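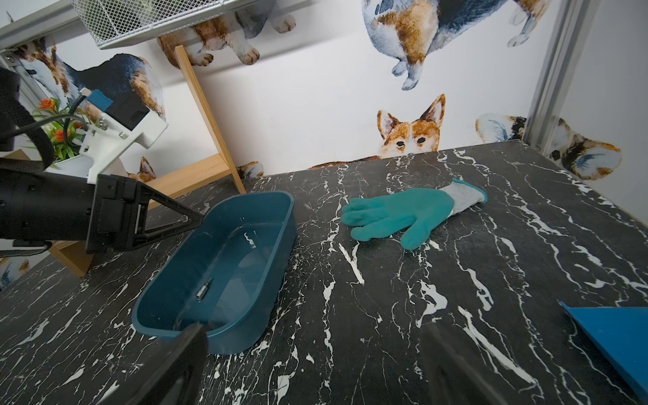 Workshop tips from the Starkix open day in Folham

I went to the Starkix open day expecting to be sold something, and I was right about that. There was a brochure on every flat surface and a price on the back page that I won't repeat in front of my wife. The firm rents space at the old Cundenwood creamery, and they had several benches running where robot arms were being taught to put a workbench in order: pick up the small hardware, put it in the tub, leave the rest alone.

Readers of this page know my feeling about machines that promise to tidy up after you. I still have a drawer of label makers. But I stayed most of the afternoon, and I came home with a page and a half of notes that have very little to do with robots and a good deal to do with how I keep my own bench. I've set down the ones I think are worth your time.

1. Small metal parts go in a tub, and the tub should have a lip.

The bench I stood at longest had a dark teal plastic tub on it, rectangular, with rounded corners and a rim that flares out a little. There was one small silver metal piece lying in it, near the wall. I've used coffee cans for thirty years and I'm ready to admit the tub is better. You can get two fingers into a rounded corner. You can't get two fingers into the bottom of a coffee can without tipping the whole thing out.

Keep it shallow. If you can't see the bottom when you're sitting down, it's too deep for sockets and bits.

2. Think about shine.

Kianoush Zamani, who was running the bench, told me that glossy plastic and shiny metal together are a headache for the camera, and they lose time on it. I asked how much time. He said it varied, which is what a salesman says, though he's an engineer. Still, he has a point that carries over. My eyes are not what they were, and a chrome socket in a slick tub under a shop light is hard for me too. A scrap of dark felt or a piece of old rubber shelf liner in the bottom fixes it. Cut it a little small so that it lies flat, and shake it out when it gets gritty.

3. Don't work on a busy surface.

The tabletop there was black with white veins, marble pattern, very handsome. It would look nice in a kitchen. Try finding a dropped cotter pin on it. I said so to Farzad Esfahani at the coffee table and he said they practice on difficult surfaces on purpose. Fine for him. At home you get to choose, so choose something plain and light. I put a sheet of white hardboard over my bench years ago and flip it when it gets ugly. A plain cookie sheet with a rim does the same job for small repairs at the kitchen table, and nothing rolls off.

4. Give your gloves a place.

A work glove was lying flat beside the tub, the kind with a teal rubber-coated palm and a light gray knit cuff. Those are good gloves for general handling and I recommend them to anybody who asks. A few things about looking after them:

Lay them flat or hang them by the cuff. Wadded up, the coating sticks to itself and cracks at the creases.
Wash them by hand in cool water with a drop of dish soap, coated side out, then turn down the cuffs and hang them. Keep them out of the dryer.
Check the fingertips first. That's where the coating goes.
Don't wear them near a drill press, a lathe or anything else that spins. A knit cuff will catch.
Don't trust them with solvents unless the package says you can.

Liette McIntyre, a retired machinist who had come up on the same bus as me, added that she writes L and R on the cuffs with a laundry pen. I had thought that was silly, because you can tell by the thumb. She said wait until you're in a hurry.

5. Tie up your cables.

Each arm has a camera on it, held by a white printed bracket, and a black cable that loops back along the arm. I watched those loops more than I watched the grippers. Any cable on a thing that moves needs slack, and any slack will find something to snag on. The same goes for the cord on your hand sander or your trouble light. Leave a loop big enough that the plug is never pulled, then fasten the rest down with a hook-and-loop strap. Zip ties are all right for things that stay put, but I've nicked two cords cutting them off and I've stopped using them on anything I handle.

6. Check the printed parts.

I asked whether those printed brackets hold up. Tahmineh Zamani, who makes them, said they check the screws every morning and replace a bracket when it shows a crack. That's sensible, and it's more than I do. If you've printed, or had a grandchild print, a hook or a hose clamp or a tool holder, look at it where the screw goes through. Put a washer under the head. Snug it up and quit there, as plastic will keep giving until it splits. I wouldn't hang anything over my head on one.

7. Put up something cheerful.

The wall behind the bench was covered in watercolor-style corgis, one of them peeking up over the edge of the table and another showing nothing much but its backside. There was a fake plant with orange flowers on a shelf. I was prepared to be annoyed by this and I was not. My shop wall is gray block and a calendar from a muffler place. If you do decorate, keep it off the part of the wall where you hang tools, or you'll be hunting for the tin snips among the dogs. Artificial plants collect sawdust, so rinse them in the sink when you do the shop rags.

8. Sort first, then store.

Keyvan Salehi gave the talk at the end, with slides. He said the team had logged 1176 tries at one sorting job. I asked him how many had gone right and he said that number wasn't ready to share. I wrote that down just as he said it. I will give him this, though: he said they got nowhere until they decided exactly what belonged in the tub and what didn't. I've got a coffee can at home marked MISC, and I emptied it the next evening. It took 23 minutes and I threw most of it out.

Do it on a towel, so nothing bounces. Make a pile for threaded, a pile for not threaded, and a pile for what on earth is this. The last pile goes in the trash unless you can name the machine it came off.

Would I buy one?

No. A tub costs a couple of dollars, and I can put a socket in it myself while I'm listening to the ball game. The man beside me liked the arms very much and wanted one for his wife's sewing room. He hadn't turned to the back page of the brochure yet.

They're holding another open day in September, and admission is free. Parking at Cundenwood is poor, so take the bus. The coffee was decent.

Posted May 1, 2018. Next time: getting pine pitch off saw blades.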